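Talmont Cat Boarding Handbook
Section 7: Litter Set-Up and Daily Cleaning
Revised 1/17/21

This section covers boxes in the guest rooms and in the quarantine room. For kittens under weaning age, use Section 5 instead. Owners who bring their own litter should have it noted on the intake card before the cat goes to its room.

7.1 Choosing a box

Match the box to the cat. A long-bodied adult needs to be able to turn around without stepping over the rim. Stiff or elderly cats get a low-entry box, even if the owner has not asked for one. Hooded boxes are used only when the cat has one at home.

Each cat has its own box. Two cats from the same household get two boxes, plus a third if the room is large enough, and the boxes should not stand side by side.

7.2 Filling the box

1. Wash your hands and put on clean gloves.
2. Check the box for cracks and deep scratches. Set damaged boxes aside for disposal.
3. Wipe the inside with a dry cloth.
4. Pour in unscented litter to a depth of 2 inches. Pour low and slowly.
5. Level the surface with the back of the scoop.
6. Place the waste bin within arm's reach of where you will be scooping.
7. Write the fill date on the room card.

Note: If the owner has supplied the litter, use it for the whole stay. If it runs out, mix the last of it with ours over several changes. A sudden switch can put a cat off the box.

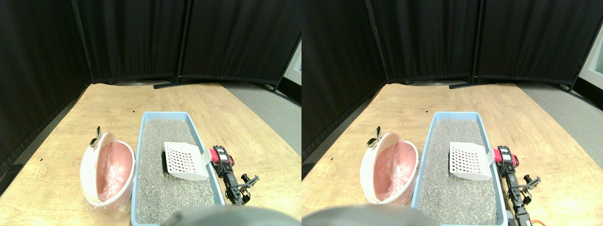 Hanneke Vermeulen wrote in after the May edition to say that the depth in step 4 is too much for some older cats, and that hers only started using the box again once the litter was cut down to half that. We have kept the figure as the starting point. If a cat perches on the rim, digs once and leaves, or goes beside the box, try a shallower fill before changing anything else.

7.3 Placing the box

Put the box on the floor in the corner farthest from the food and water bowls. The cat should be able to see the door from it. Keep it away from the washing machine wall in Rooms 2 and 5.

Do not move a box once the cat has used it. If it has to be moved for a repair, shift it a short distance at a time over the day.

Caution: Never place a box on a heated floor section. Warm litter smells sooner and some clumping types set hard against the base.

7.4 Daily scooping

1. Scoop in the morning before feeding and again in the evening.
2. Lift clumps out whole. Do not shake the scoop over the box.
3. Tip the waste into a lined bin and close the lid.
4. Top up with fresh litter to the original level.
5. Record urine and stool on the room card. Use the letters on the back of the card.
6. Sweep the floor within one step of the box.

Report straining, blood, or an unused box to the shift lead at once. A male cat that visits the box repeatedly and passes nothing is an emergency. Call the vet first and fill in the card afterward.
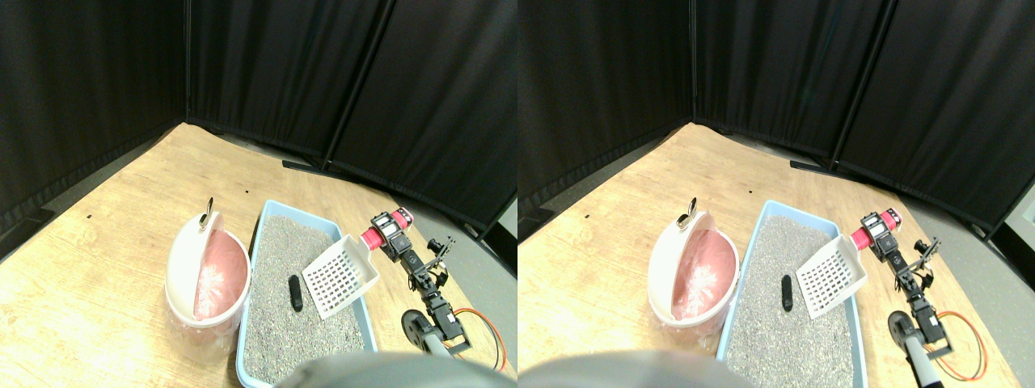
Tracked litter is worse with fine-grain types and with long-haired cats. Lay a mat on the exit side and shake it outdoors at each scooping. Surfaces that cats jump onto also need checking, and a light wooden tabletop makes this easy, as even two tiny dark specks show up against the grain. Dark shelving has to be wiped by touch. Use a damp cloth, then a dry one, and put both in the laundry bag marked for litter rooms.

7.5 Full change and wash

Change all of the litter every 7 days, or sooner if it smells after scooping.

1. Move the cat to its carrier or to the play room.
2. Empty the box into a double bag and tie the bag.
3. Rinse the box with hot water.
4. Wash with plain dish soap. Do not use bleach, ammonia or pine cleaner.
5. Soak the scoop in soapy water for 20 minutes.
6. Work a stiff brush along slots, teeth and notches on any tool, then rinse.
7. Dry everything fully before refilling. 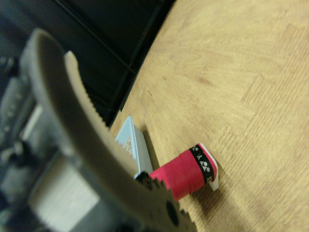

Fig. 3. Fine teeth along an edge, close view.

Tools from the quarantine room are washed last and hung on the separate rail. Questions about supplies go to Naveed Butt. Changes to this section go to Tahira Sethi, in writing.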